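Butcher block

Butcher block is a type of assembled wood surface made by gluing strips or blocks of solid wood into a thick slab. It is used for kitchen counters, worktables, cutting boards and workbenches. The name comes from the heavy chopping blocks once used in meat shops, which were built with the ends of the wood fibers facing up. In current trade use the term covers several constructions, most of which are not intended for chopping.

Construction

Three main types are recognized, named for the face of the wood that forms the working surface.

Edge grain slabs are made from long strips turned on their sides, so that the narrow edge of each board faces up. The strips may run the full length of the top or may be made of shorter pieces joined end to end. Edge grain is the most common type for counters and is moderately resistant to wear.

Face grain slabs, also called plank tops, show the wide face of each board. They display the most figure and are the softest underfoot of a knife, marking easily. They are used mainly for tables and desks.

End grain slabs are made from short blocks set upright. A knife edge passes between the fibers instead of across them, which leaves shallower marks and dulls the blade more slowly. End grain takes up liquid faster than the other types and needs more frequent oiling.

Finger joints are often used to join short pieces in the lengthwise direction. A finger-jointed top costs less than one with full-length strips and is slightly more uniform in movement, but the joint lines remain visible after finishing.

Wood species

Hard maple is the usual choice in North America. Beech, birch, oak, ash, walnut and cherry are also used. Closed-pore species such as maple and beech are preferred for food preparation, as open-pored woods such as red oak hold moisture and residue. Rubberwood and acacia are common in lower-priced imported tops.

Wood for lamination is dried in a kiln, generally to a moisture content between 6 and 8 percent. Strips with widely different moisture contents will shrink by different amounts after assembly and may open at the glue line.
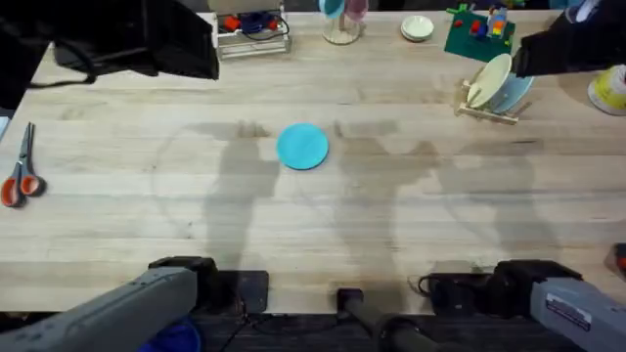
Movement and installation

Wood expands and contracts across the grain as the humidity of the surrounding air changes. Movement along the grain is small enough to be ignored in most installations. A wide top must therefore be fastened in a way that allows its width to change. Slotted brackets, figure-eight fasteners and oversized screw holes with washers are the standard methods. Tops fixed rigidly to a cabinet frame can split or pull the frame out of square.

A gap is left where the top meets a wall. Cutouts for sinks and cooktops are sealed on all exposed edges, including the underside, before the fixture is set.

In a survey of residential counters published by the trade writer Rebecca Gatti, 1,569 installations were reviewed and 107 showed cracking or separation. Of these, 75 had been fastened without allowance for movement. Most of the others had damage close to a sink cutout.

Finishes

Finishes fall into two groups. Penetrating oils, chiefly food-grade mineral oil, soak into the wood and are renewed at regular intervals. Mineral oil does not cure. It is often blended with beeswax to slow its loss from the surface. Tung oil and linseed oil do cure, and form a harder surface over several weeks.

Film finishes such as varnish and polyurethane give better protection against water but are damaged by cutting. They are used on tables and on counters where separate cutting boards are provided. A film finish that has been cut through allows water to reach the wood and can peel around the damaged area.

Both faces of a slab should receive the same number of coats. A top sealed on one side only will gain and lose moisture unevenly and may cup.

Maintenance

Scratches and shallow stains are removed by sanding with the grain, followed by a new coat of finish. Dark stains caused by contact between iron and the tannins in oak or walnut can be treated with a weak solution of oxalic acid, which is rinsed off before refinishing. Deep gouges in a thick top may be planed out.

See also: Cutting board; Glued laminated timber; Workbench; Wood finishing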